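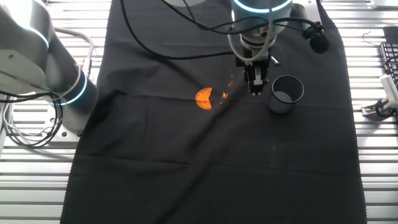
Covering a slatted metal table with black cloth

A slatted top is a poor surface for small parts. Screws drop through the gaps, thin items tip on the edges of the slats, and a pale finish throws light back at anyone leaning over it. A matte black cloth laid over the middle of the table deals with most of this and can be taken off again in a minute. The steps below cover measuring, cutting, hemming, laying and upkeep.

What you need

Matte black cotton or a cotton blend, medium weight
Matching polyester thread
Tape measure and a straightedge
Tailor's chalk, white
Fabric scissors or a rotary cutter
Iron and a damp pressing cloth
Sewing machine with a size 90 needle
Lint roller

Avoid satin, coated fabrics and anything with a visible sheen. Fleece and felt are matte enough, but they shed, and the fibers work their way into hinges and threaded holes. Stretch fabrics creep when objects are dragged across them.

Step 1. Decide how much of the table to cover

Run the cloth the full depth of the table, front to back, and leave a strip of bare slats on the left and right. The bare strips are useful. Clamps grip metal better than they grip fabric, and cables can rest there without pulling the cloth out of line. Anything heavy or bolted down should also stand on the slats, next to the cloth.

Measure the depth in three places. Welded tables are often out of square by a few millimeters, and the longest reading is the one to use.

Step 2. Wash the fabric before cutting

Wash once at the temperature you intend to use later, and dry it fully. Cotton shrinks more along its length than across it, so a cloth cut to size before its first wash will come up short at the front or back. Wash black fabric separately. Some dyes run heavily the first time.

Step 3. Mark and cut

Press the fabric flat. Chalk the outline with an allowance of 8 mm on each side that will be hemmed. Cut on a hard surface with the straightedge weighted at both ends.

If the cloth is to hang over the front and back of the table, add the overhang now. 200 mm at each end is enough to keep the cloth from sliding. On a table used standing up, 400 mm tends to catch on belts and pockets.

Step 4. Hem the edges

Fold the allowance in half, press it, and stitch close to the inner fold. A narrow hem is preferable here because a thick one makes a ridge that small parts roll against.

Feed the fabric without pulling. If it stretches under the presser foot, the finished edge will come out wavy. A slight wave does no harm on a work surface and can be left alone. A strong one will lift off the slats and should be unpicked, steamed and sewn again with a longer stitch.

Step 5. Lay the cloth

Wipe the slats first. Aluminum and galvanized surfaces leave a gray residue that marks black fabric from underneath.

Set the back edge down, then unroll toward the front. Smooth from the center outward with the flat of the hand. Sight along one hem and line it up with the side of the table. Do not pull hard to remove every crease; tension at the corners produces diagonal folds that are worse than the ones it takes out.

Soft folds are acceptable for sorting, inspection and light assembly. For work where parts must stand upright, press the cloth in place through the damp cloth, with the iron on medium. Put a board under the area being pressed, or the slats will print through as lines.

Step 6. Check the light

Bright overhead light makes bare pale slats glare, and the eye adjusts to them instead of to the cloth. Dark parts then disappear. Two corrections are worth trying before buying another lamp:

Lower the main light one setting.
Move the light to the side so that it crosses the cloth at a shallow angle. Creases will show more, but so will the edges of small objects.

Dark gray cloth is a reasonable substitute where most of the parts are black.

Upkeep

Use the lint roller at the start of each session. Shake the cloth outdoors when metal filings have been near it, and do not brush filings off by hand. Oil spots should be covered with cornstarch for an hour and then washed out with dish soap.

Store the cloth rolled on a cardboard tube. Folding leaves hard creases that take several pressings to remove. Turn it over when the surface begins to shine from wear, and replace it when both sides do.

Védís Mikkelsen wrote in to say that a strip of rug underlay between cloth and slats stops drift on slick powder coat. It works, but cut it narrower than the cloth — an exposed edge collects dust.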